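4.2 How the banking rumor moved between threads

The Bilyk forum carried 52 threads on the court ruling during the study period. Most of them began with a link to a news story and stayed close to it for the first page of replies. The claim that a group of foreign bankers had chosen the judges did not come from any of those stories. It entered through replies, usually from accounts that had posted the same text on other boards.

We coded each reply that repeated the claim and noted whether the writer gave a source. A source could be weak. A link to a blog counted, and so did the title of a book with no page number. Of the replies coded, 97 gave a source of some kind. Many of these pointed to the same undated essay, which had been copied onto the Zetau message board under several titles. The essay gives no author and cites no court records. Where it quotes a banker, we could not find the quotation anywhere else.

Writers who shared the essay rarely discussed what it said about the court. They used it to answer a different question, usually one about who owned the local papers. Horacio Tapia and Iraís Medrano coded these replies separately and disagreed most often over cases of this type. After talking them through, they agreed to record the claim as repeated whenever the link was present, even if the reply itself was about something else. This makes our count of repeats larger than a strict reading would.

Corrections were posted in nine threads. They came late, and in most of those threads the argument had already moved on to taxes or to the health of one of the judges. A correction that named the essay and said what was wrong with it drew more replies than one that only called the claim false. We do not take this to mean that the longer corrections changed anyone's mind. Some of the replies were insults, and a few writers posted the essay again in full.

The Cirkdale regional board was our comparison site. The ruling was discussed there too, under the same news stories, but the bankers were seldom mentioned. Its moderators merge threads on the same topic, so a reader who arrives late sees the earlier answers first. Bilyk keeps every thread open and sorts them by the latest reply. An old post can return to the top of the page when a single person answers it. We think this difference matters, though the two sites also draw different readers and we did not survey them.

Deleted posts are missing from both sets. Section 5 deals with what that does to the results.

We use cookies to remember your settings and to measure traffic. By continuing to read you accept our cookie policy. Accept / Manage choices

Figure 3. Covered concrete walkway with white roof poles.

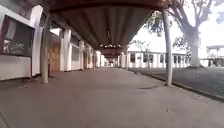 Larysa Shevchuk: I would be careful with the point about sorting in 4.2. Threads on Bilyk also come back up when a moderator edits a title, so a returning thread does not always mean that someone replied to the rumor. Could the authors separate the two cases before they compare it with Cirkdale?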